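The Folding Method

Wolfram Teuber did not believe in the folding method. He had paid for it, which he considered a separate matter.

The booklet came from a firm called Cullier and ran to 15 pages, most of them about breathing. It promised that anyone who folded a single piece of cloth properly, on a flat bed, in good light, would sleep better. His sister had given him the name of the place. She had also given him the name of a man in Crenshaw who found water with a coat hanger.

Still, it was Saturday, and the bed was made. He had put on the flowered sheet that came with the apartment. The cloth was a dusty pink thing from the bottom of the closet, and he could not have said whether it had started life as a shawl or a curtain. Step one told him to lay it down "without intention."

"How would you know?" he asked the booklet.

He laid it down. He was fairly sure he had intended to.
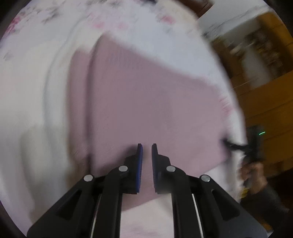
The Second Step

The second step was to find the corner that wanted to be first. Wolfram read this twice. In 200 words on the subject of corners, Cullier never once explained how a corner made its wishes known.

He picked one. It looked like any other corner. He brought it over, smoothed it, and stood back to see if he felt different. He felt like a man who had skipped lunch.

The phone rang while he was standing there.

"Have you done it yet?" his sister said.

"I'm at corners."

"Don't rush the corners."

"Ilse, it's laundry."

"It worked for me," she said. "I slept for nearly 4 days."

"You had the flu."

She let that go by, as she let most things go by, and asked what color he was using. He told her pink. There was a pause on the line that he did not care for.

"Pink is fine," she said. "Pink is slower, that's all."

He looked in the booklet after she hung up. There was nothing in it about pink. There was a chart of the moon and an order form for a special folding board, made by Wurkon, price 418 dollars. He took a pencil and wrote "no" beside the board, then, after a moment, beside the moon.

He undid the fold and started over, spreading the cloth with the flat of his hand and working out toward the sides. 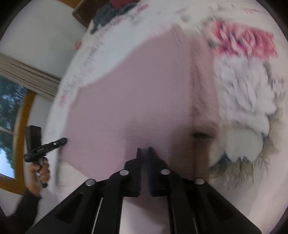
By then it was getting late, and the people downstairs had begun moving their chairs. Wolfram went through the rest of the steps quickly, skipping the breathing. Left over right. Bottom to top. Turn it and do the same again. His mother had folded everything this way and had never slept past five in her life.

The last page said to leave the finished cloth where it was and go out of the room for a while. He thought this was the most suspicious instruction so far. Any trick he had ever seen depended on somebody leaving the room.

So he sat down on the edge of the bed and watched it. It was a decent fold, he would give it that - a little fat on one side. He watched it until the chairs went quiet. Then he leaned back, only to take the weight off his neck, and put his feet up beside it with his shoes still on.

When his sister called in the morning he let it ring.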